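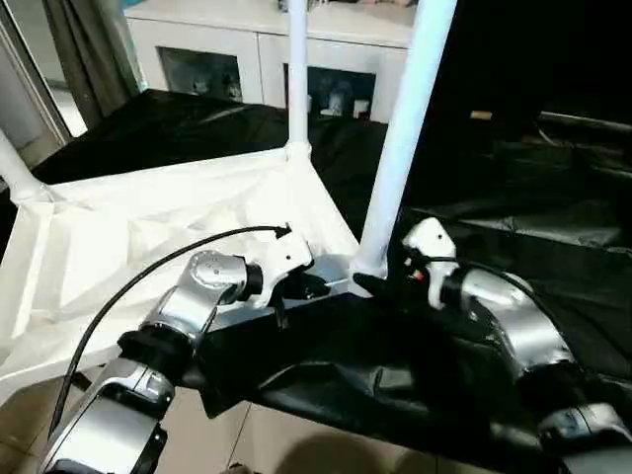
Zoltán Fodor asks whether the stop should be counted as a fault at all, given that both arms halted inside their force limits and no part was damaged. It should. A protective stop that leaves two grippers clamped on the same rigid part is a fault of the task, even when each controller behaved as specified. These notes use the Olvera case to show why.

Unit 5: Closed-chain faults in two-arm handling

1. The case

The Olvera cell ran a two-arm routine on a fabric-covered tubular frame. The arms were to take opposite ends of a flat metal bar, bring it level and seat it. A later step had them spread a thin sheet over the same frame. The fault occurred in the bar step. The left arm received its new target 18 milliseconds before the right. Both grippers were closed. The left arm began to move, the bar passed the load to the right wrist, and the right controller read this as contact with an obstacle. It stopped. The left arm then stopped on its own force limit, set at 30 newtons.

The log shows 995 samples between the first motion command and the second stop. Students should plot both wrist forces on one time axis before reading further.

2. Why the force stayed after the stop

Two arms holding one rigid part form a closed chain. A position error in either arm becomes an internal force in the part. With both arms in position hold, that force has nowhere to go. Motor power was still on, the brakes were off, and the bar remained under load until an operator acted.

The operator opened the left gripper from the pendant. This was the wrong action. The stored load was released at once and the free end of the bar swung into the frame. The operator's hand was outside the guarded area, as the Lolmont procedure requires -- otherwise this would be an injury report.

3. Correct recovery

Keep both grippers closed. Put one arm in low-stiffness mode and leave the other in position hold. Wait for the internal force to fall below the release threshold. Open one gripper, confirm that the other still carries the part, then back away along the approach direction.

4. Soft parts

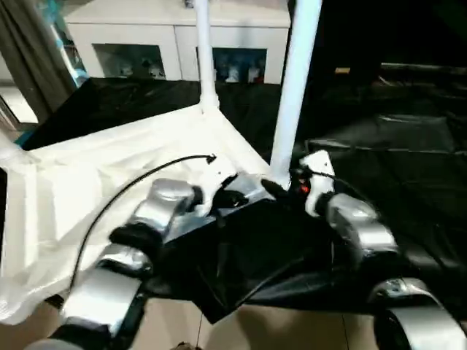
Reading time for this section: 2 min

With a sheet stretched between two grippers, the same timing error gives a different signature. The sheet takes up slack first, so the wrist force stays near zero, then rises quickly once the material is taut. A threshold tuned on the bar will trip late or after a grip has slipped. Folds add a second problem: a finger may pinch one layer or several, and gripper width alone does not separate the cases well on thin film.

The Prillthorpe routine limits the distance between the grippers as well as the force. The limit is computed from the grasp points and the sheet size, with a margin of about 300 millimeters of slack on large covers. It is a crude rule and fails when the sheet catches on a frame joint, where the free length becomes shorter than the model assumes.

5. Changes made

Both arms now take targets from a single clock. A stop on either arm triggers a stop on the other. The pendant blocks gripper release while the estimated internal force is above threshold -- the override needs a key.

For the next session, read the Brestville stop log and mark the sample at which the chain closes. Bring the plot from section 1.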